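Notes for `faden-office`, the list of furniture, plants and loose items in the upstairs office. The list is kept as one CSV file and updated whenever something is moved or put away.

## Files

- `items.csv`: 1072 rows, one per item per check
- `places.csv`: desks, shelves, tables and floor areas
- `old/`: lists from before the desks were moved, 1678 rows, not cleaned up

## What counts as an item

Anything that can be picked up by one person and has a usual place. Potted plants are items. The pot and the plant share a row, and the pot color goes in `notes`. Desks, shelving units and the stair railing are places and go in `places.csv`.

A small plant on a desk is entered under that desk, even when it stands close to the wall.

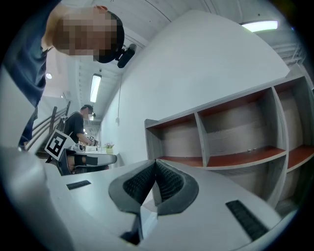

If a plant is moved to another desk for the day, leave the row alone. Change it only after the plant has been in the new spot for 5 days.

## Columns

| Column | Meaning |
|---|---|
| `item_id` | Number, never reused |
| `name` | Short everyday name, lower case |
| `place_id` | Where it belongs |
| `seen_at` | Where it was at the check |
| `notes` | Color, damage, anything else |

## Floor and low surfaces

Power strips get their own row. Cables plugged into them do not. Paper laid out on the floor is entered as `paper, large` with the nearest desk as `seen_at`. Trays and flat boxes resting on paper are listed separately, so the paper can be rolled up without losing track of them.

The round side table is a place. So is each cubby of the tall shelving unit, numbered from the top left. The shelf ledge on the right has its own code, `SH-R`, and the plant there is listed under it.

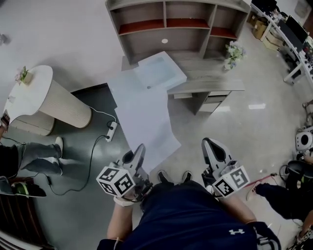

Hedvig Fagerlund asked that the drawers be listed one by one, as pens and tape kept ending up under the wrong `place_id`. They are now `DR-1` to `DR-3`, top to bottom. Rows from before the change still say `DR`.

## Known problems

- 2 rows in `old/` share an `item_id`.
- `seen_at` is blank for most of the cables in `old/`.
- Pot colors were typed freely, so "pale green" and "light green" both occur.

Last edited 10 September 2021. Send corrections to Amrit Li.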